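About Stakari

Home | Classes | Open bench nights | Repairs | About us | Find us

Who we are

Stakari is a small sewing and mending school. Two rooms, one big cutting table, a lot of thread. We teach grown-ups and teens to make clothes, fix clothes and stop being scared of zippers. Been doing it long enough that some of our first students now teach the Saturday beginners.

This page was overdue. The old one still had the old phone number and a teacher who moved away two winters back. So – new page, written between classes. If something's wrong tell whoever is at the front desk.

How it started

Dorota Gajewski had an alterations counter at the back of a dry cleaner. Hems, mostly. Prom season, wedding season, then hems again. People kept asking if she could show them how instead of just doing it. She said no for a few years. Then she said yes to one person, Josefina Acuña, who wanted to take in her late father's jackets herself and would not be talked out of it.

Four jackets. Took all spring. By the third one Josefina was quicker at sleeve linings than Dorota, and by the fourth the two of them were looking at leases.

First room was above a tire shop. Cold, loud, good light. We had three machines and one of them only went backward if you held the lever down with your elbow. Nine students the first term, and seven came back for the next one, so we figured we had a school.

The name was supposed to be temporary. Dorota needed something for the lease form. It stuck.

Where we are now

Moved to Gasser Street when the tire shop needed the upstairs. Ground floor, street door, no stairs to haul machines up any more. Front room is for classes. Back room is cutting, pressing and the long shelf of half finished projects that people swear they are coming back for. (Please come back for them. We mean the green coat especially.)

There are 16 machines on the floor. Mechanical, most of them, plus a couple of computerized ones for anybody who likes buttonholes done in one push. Two sergers. An industrial straight stitch that goes like a train and is for students who have done the intro with Adel first. No exceptions, even if you have one at home.

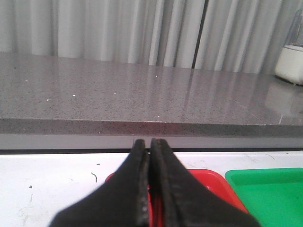 GASSER STREET, November – Notes from the term so far, for those on the mailing list who asked.

Beginners filled up in a weekend. We opened a second section on Tuesday evenings and that one is nearly full too. Intermediate trousers still has room. It is the hardest class we run and people are put off by the fly zipper, but Bautista has redone the handout and the new one has drawings for every step instead of every third step.

The repair desk is behind. Heavy coats all came in the same week, like every year. If you dropped something off, we have it, it's tagged, it's coming. Zipper replacements are taking longest. We ran out of the long two-way ones and the supplier sent us the wrong length twice.

Open bench is still Thursday, six to nine. Bring your own project and your own thread if you can. Scissors we have. Please stop cutting paper with the fabric ones, they are marked.

Who teaches

Dorota Gajewski – tailoring, coats, anything with a lining. Trained as a cutter, talks less than the rest of us. If she picks up your sleeve and looks at it and puts it back down, it's fine.

Josefina Acuña – beginners and the teen class. Also does the schedule, the phones and most of the worrying. The person to write to about payment plans.

Adel Hamdy – machines. Teaches the machine basics class and services everything in the building. Will look at your home machine for a flat fee if you bring the foot pedal and the power cord with it. Both. People forget the cord.

Bautista Leiva – trousers, jeans, workwear. Came to us as a student wanting to hem one pair of work pants. Wears his own jeans to class so you can turn them inside out with your eyes, he says. Also runs Pomarero, our jeans project, see below.

Ruairí Horgan – hand mending, darning, knitwear. Evenings only. Keeps a tin of sock yarn sorted by color and will find you a match or a very loud not-match, your choice.

How classes work

Small groups. Eight at a table is the limit, six for tailoring. Terms are ten weeks with a week off in the middle. You don't need a machine at home, plenty of students never get one.

Fabric for the first project is included in beginners. After that you buy your own. We keep a remnant bin by the door, priced by weight, and the good stuff goes early.

Missed a class? Come to open bench that week and somebody will catch you up. Missed three? Talk to Josefina before you decide you've quit. Usually you haven't.

We don't grade and there's no certificate. People ask. A few have gone on to work in costume shops and one opened her own alterations place across town, and in both cases what they showed at the interview was a bag of things they'd sewn.

Pomarero

This started as a box of dead jeans in the back room. Now it's a Sunday group that takes donated denim, fixes what can be fixed and cuts the rest for patches, aprons and bags. The fixed pairs go to the clothing closet at the Lomorik community center, free to whoever needs them. Last year the group passed 1,000 pairs mended. There was cake, with a zipper on it in frosting.

You do not have to be a student to join. You do have to be OK with picking out a lot of old stiches. Donations go in the bin inside the street door, washed please, pockets emptied. We have found house keys, a tooth in a little envelope and a parking ticket that was still payable.

Paying for it

Fees are on the Classes page. Teens pay half. There is a set-aside place in every class for someone who can't pay, you ask for it by email and that's the whole process, no forms. It is paid for by repair desk income and by the students who round up.

We're not a charity, just a business with a bench in it. Rent, needles, electricity and five people's wages. Some terms that's comfortable and some terms we sell a lot of tote bags.

Things we get asked

Do you do wedding dresses? Alterations yes, from scratch no. Book early.

Can I bring my kid? Teen class is 12 and up. Open bench, any age that can sit near a hot iron and leave it alone.

Do you sell machines? No. Adel will tell you what to look for used and what to walk away from.

Curtains? Fine, but know that they take up the entire cutting table so come at a quiet time. Weekday mornings are best for that.

Visiting

46 Gasser Street, the door with the brass thimble handle. Parking round the back after five. Bus stops at the corner. The bell is quiet when the industrial's running so knock on the window as well – we'll here you eventualy.

Front desk is open Tuesday to Saturday, ten to six, later on class nights. Closed Mondays.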